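Giving up the second car

We sold the Flitden in August. It was the second car, the one that lived on the nature strip and came out for tip runs and the occasional trip to my sister-in-law's, and it had just cost us 89 dollars to be told that the next repair would cost rather more.

I had expected to feel lighter. Mostly I felt like a person standing at a bus stop in the rain, reading a timetable that had been laminated with a moth inside it.

The bus, for the record, is fine. It is the number 8, it goes past the library and the pool, and it arrives when it has finished whatever it was doing. My neighbour Vasanthi Gazi has caught it for years and gave me two pieces of advice: sit on the left in the afternoons, and never get drawn into conversation at the Riviere Street stop. I ignored the second and now know a great deal about somebody's gallbladder. 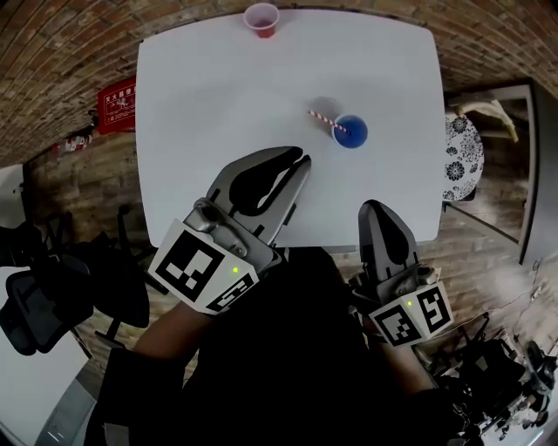 What I hadn't reckoned on was the planning. With two cars you can decide at ten to four that you need potting mix. With one, potting mix becomes a matter for negotiation, and you find yourself saying things like "are you going anywhere near Bunnings" in the voice of a teenager after fifty bucks. My husband has started a list on the fridge. I have started adding things to it that I want from the bakery.

The bike helps a bit. I bought it secondhand from Edgars Koppel, who fixes them up in his carport and who described the hill on our street as "a bit of a rise". I walk up the rise. I have walked up it in front of children, and once in front of a man of eighty or so who was riding.

Still, the rego money stayed in the account this year, and so did the insurance, which is how we came to have 500 dollars put aside for a weekend down the coast. We'll be driving there, obviously. The bus doesn't go.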